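3. Course Setting and Task Design

3.1 The course

The project course at Holmont runs for one semester and is taken in the last year of the engineering program. Students come to it with very different preparation. Some of them have already written control software, and others have only used a robot in simulation. For this reason we do not give every team the same starting task. Each team chooses one household or kitchen activity, writes a short proposal, and must then show that two arms can carry out the activity on a shared table. In the year we report here, 62 students were enrolled, and they worked in 11 teams.

The teaching staff decided early that the hardware should be fixed before the semester begins. In a previous version of the course, called Wellow by the students after the name of its first software package, the teams were allowed to change the mounts and the grippers. This was popular, but much of the time went into mechanical repair, and the results of two teams could hardly be compared. Now a team can change only the objects on the table, the program, and the way the demonstrations are collected.

3.2 The sorting task

In this section we follow one team, which we call the Rizk team after the name they gave to their code. Their proposal was to sort a mixed pile of knives with colorful handles into clear trays. At first the task looks simple. The difficulty is in the pile itself: the knives cross one another, and a grasp on one handle can move several others. A blade is also thin and close to the table, so the fingers must come down at a suitable angle or they touch the wood before they close.

The team wrote three rules for themselves. One knife is lifted at a time. A knife is always grasped at the handle. If a knife falls outside a tray, the attempt is counted as failed, even when the arm is able to recover it later. The third rule was debated for a long time in the team, and we think this debate was useful. Several members wanted to count recovery as success, and they had good arguments. In the end they kept the strict rule and reported the recoveries in a separate column.

Figure 2 shows the two-arm workspace with the trays and the knives, and a low view across the tabletop beside a large transparent bin.
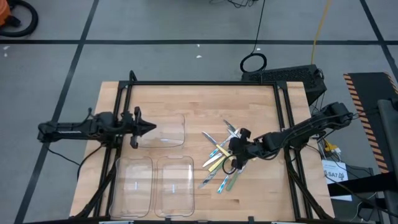
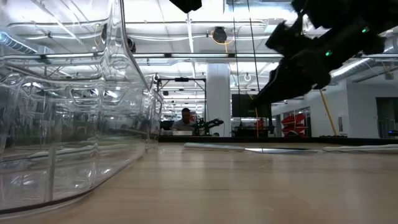 Figure 2. The work at hand in the course laboratory. First picture: one gripper over the pile of knives, the other at the upper tray. Second picture: a transparent bin on the tabletop, with a robot arm reaching in from the right.

3.3 Transparent containers

Transparent plastic was a source of trouble for several teams. The course staff had chosen it so that an observer can see what is inside a container from any side. For a camera the situation is different. A flat tray on a wooden table has nearly the color of the wood, and its rim is visible mostly as a thin line of reflected light. A taller wall is more difficult still -- it bends the picture of the things behind it, and ceiling lamps can appear in it as wavy bright strips. In Figure 2, second picture, this effect is strong.

The Rizk team first trained their tray detector on 197 pictures which they had labeled by hand. The detector worked in the evening and became worse in the morning, when the light in the room was different. They then extended the set to 1,000 pictures, taken at different hours, and moved the trays between the pictures. A second team, Carkham, chose another solution and did not detect the containers at all. They marked fixed positions on the table and asked the operator to put the containers there before each run. Both solutions were accepted. In the final discussion the Carkham students admitted that their system could not notice when a container had been pushed, and they proposed a check before each placement.

3.4 What the teams handed in

Every team submitted its program, a log of all attempts and a written report. We asked that the log should include the attempts which were stopped by hand, with the reason in one sentence. These sentences became an important source for our analysis in Section 4. Many of them do not speak about the algorithm. They speak about a cable that came too close to the gripper, a tray which was turned the wrong way, or two members who had each expected the other to press the stop button. The reports, which were written some weeks later, mention such events much less often.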